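Laundry arm stopped mid-cycle again, supplier says "environment"

jkuusisto
Posted Thursday, 08:15
Second fault this month on the Nundard unit at our Cusville site. It reached into the dryer, gripped, and stopped with error 368. The arm stayed where it was for 20 minutes, holding torque, with the door open. Stop button did work, I'll give them that. Karppinen's answer was one line: "operating environment outside specification". Has anyone got that specification? I asked in March and am still waiting.

Sastness_nights
368 is a force limit on ours. It pulled, something pulled back, it gave up. Sounds like the thing did its job to me.

jkuusisto
Giving up is fine. Staying powered up with its arm in a drum for 20 minutes is not. The sales sheet says it backs out and parks after 15 seconds.

vlasta_r
Agree with Jouko. We had the same and were told it was fixed in the update. It wasn't. Did you log the gripper force?

Sastness_nights
Sales sheets say all sorts. Have you checked the door wasn't in its way? Ours won't park if it thinks the door has moved.

jkuusisto
Door was right back against its stop, and I've got the log. Force climbs for 2 seconds and then sits flat.

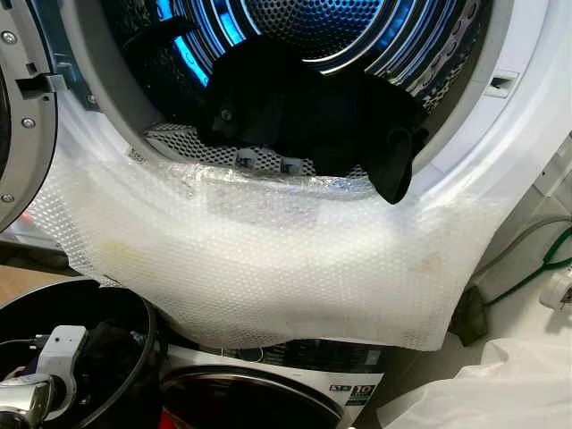
My money is on snagging, and on software that can't tell a snag from a heavy load. Karppinen tested with folded towels, as far as I can make out. Real washing is more like the black thing slumped over the lip there, with a thin strappy bit trailing back into the drum. Give that one good tug and I wouldn't like to bet on what it catches.

vlasta_r
Straps did it for us too. We do anything with a strap by hand now — so much for saving time.

Sastness_nights
Still think you should rule out the door sensor before blaming the software.

jkuusisto
Will do that tonight, with the arm switched off at the wall.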